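So I have been measuring heel bones. A lot of heel bones. If you've emailed me since September and heard nothing back, the calcaneus is why, and I'm sorry (sort of).

Quick catch-up for anyone new: I do comparative anatomy, mostly feet, mostly of primates, and for the past while I've been chasing a question that sounds much simpler than it is. Can you tell from a single heel bone whether its owner spent its days on the ground or up in the trees? The textbooks make you think yes. Big chunky heel, ground. Slender little heel with a twisty joint surface, trees. Then you open a drawer of real ones and your confidence drains right out through the bottom of your shoes.

The comparative set I'm using has 115 adult calcanei in it, monkeys and apes together, and I've taken 26 measurements on each. Duván Londoño did a good share of them with me, and we both measured the same bones blind so we could see how badly we disagreed. On the lengths, hardly at all! On the angle of the peroneal tubercle, which is the bump on the outer side where the tendons run past, we might as well have been measuring different animals. I've dropped that angle from the analysis. Duván thinks I gave up on it too fast and he may be right, but I am not going back in there with a protractor before winter.

The thing that got me started on all this is the Nzioka heel. It's a fossil, it's about half there (the front end is gone, so the bit that would tell you most about the midfoot is the bit we haven't got), and Hamidreza Rahimi has been arguing for years that it belonged to something that walked around on the ground a good deal. His case rests on how deep the back of the bone is. And it is deep, I'll give him that. My trouble is that depth goes up with body size all by itself, and we have no idea how heavy this animal was. You can estimate it from the joint surface, sure, but then you're using the heel to guess the weight and the weight to explain the heel, and round and round you go.

Seo-ah Seol suggested I stop fussing over single measurements and look at shape as a whole, with landmarks, which I'd been putting off because it means learning software again. I've been using Plirkum for it. It's fine? It crashes if you give a specimen a name with an apostrophe in it, and I lost an afternoon finding that out. But the plots are lovely. The baboons sit off in one corner by themselves, the spider monkeys sit in another, and then in the middle there's an enormous smear of everybody else, macaques and colobus and a few very confusing guenons, all on top of each other. The Nzioka heel lands in the smear. Of course it does.

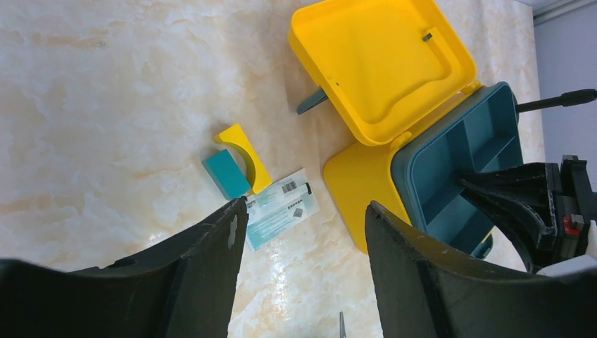 What I hadn't expected was how much spread there is inside one species. I have two macaques, both adult females, both wild caught from the same region, and if you handed me those heels as fossils from different sites I'd be tempted to give them separate names. I said this to Zoila Carhuamaca over coffee and she told me hands are just as bad, and that she's stopped trusting any paper that has one specimen per species standing in for the whole lot. I have written one of those papers. We moved on to talking about pastries.

There's also the captive problem, which deserves its own post. Zoo animals walk on flat floors and eat well and live a long time, and their foot bones show it. I pulled mine out of the main sample and ran them separately, and a few of them drift toward the ground-walking corner even though the species is as tree-loving as they come. So some of what we call a signal of evolution could be a signal of concrete. I want a lot more captive heels before I say that anywhere with a reference list.

Next up is the Zoltholm collection, if Wálter Huamán can get me a bench. They have a long series of langurs with body weights written on the tags, actual weights taken in the field, which is gold for somebody stuck where I'm stuck. If depth and weight track each other tightly in those, then Hamidreza's argument gets weaker. If they don't, I owe him dinner, and he has expensive taste.

Comments are open. If anyone knows of a drawer of gibbons with tags on, please, please write to me.

Contact | Copyright Nincombe, all posts and measurements my own | Back to top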